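Usorstead Travel Center Extends Left Luggage Service for the Winter Season

USORSTEAD - The Usorstead Travel Center will extend the opening hours of its left luggage office beginning in November, giving passengers on the Barredo and Rarnham routes a secure place to leave their bags from early morning until the last coach of the evening.

The office will open at 5:30 a.m. and close at 11 p.m. throughout the winter timetable. It currently closes at 7 p.m., which has meant that passengers arriving on later services have had to keep their luggage with them while in town. 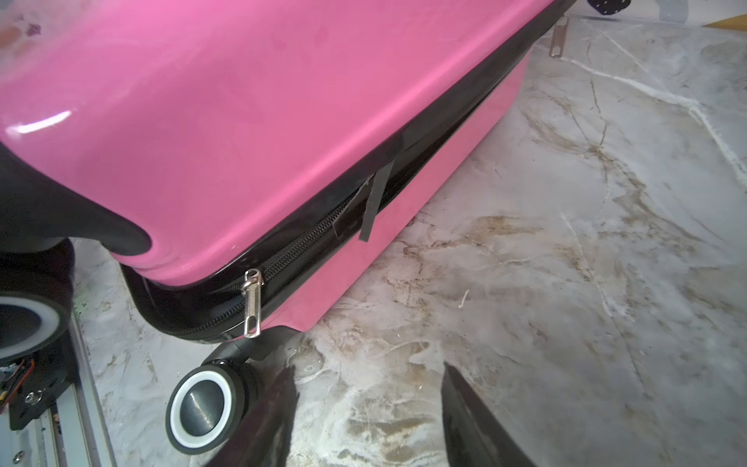
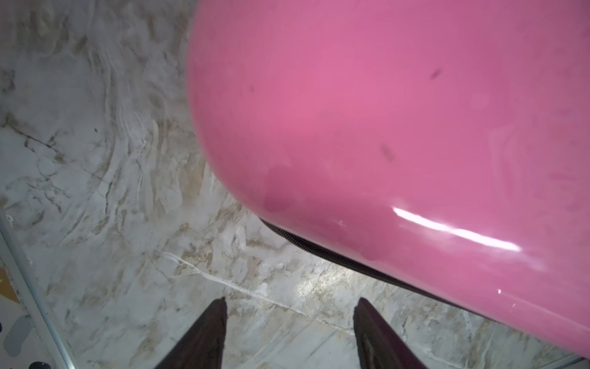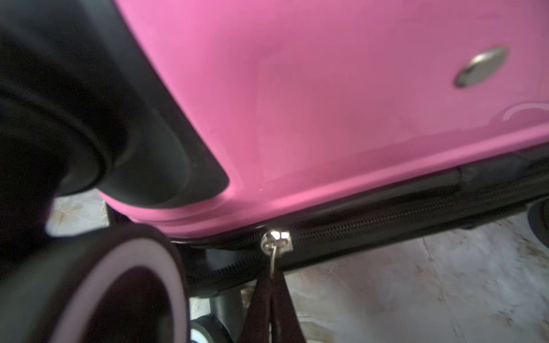 Hard-shell suitcases are accepted at the standard rate.

The longer hours follow a passenger survey carried out by the center over the summer. A total of 1087 passengers responded, and evening storage was the most frequent request, ahead of additional seating and a later closing time for the café.

"Many of our passengers have several hours between connections, and they would like to spend that time in Usorstead," said Fathima Akanda, Director of Passenger Services. "They can now have dinner or see a show before an evening departure without taking their bags along. We expect local businesses to welcome the change as well."

To support the extended service, the center has enlarged the storage room behind the ticket hall, which now has space for 200 items. Bookings will be handled through Pando, the reservation system already used for coach tickets. Passengers may reserve a space when they buy their ticket or pay at the counter on the day of travel, subject to availability.

The standard charge is $4 per item for up to 24 hours. Items weighing more than 50 pounds will be accepted only by prior arrangement with the office. Bicycles, musical instruments and strollers may also be stored, although passengers are asked to reserve space for these in advance.

All items must be closed and labeled with the owner's name and a contact telephone number. Labels are available free of charge at the counter. Perishable food, fuel and other flammable goods cannot be accepted. Unclaimed items will be held for 30 days and then transferred to the lost property office in Rarnham.

Existing customers with monthly storage passes do not need to take any action - their passes will be valid during the new hours at no additional cost.

The left luggage office is located on the ground floor of the Usorstead Travel Center, next to the Barredo departure gates. Media inquiries should be directed to the Passenger Services department.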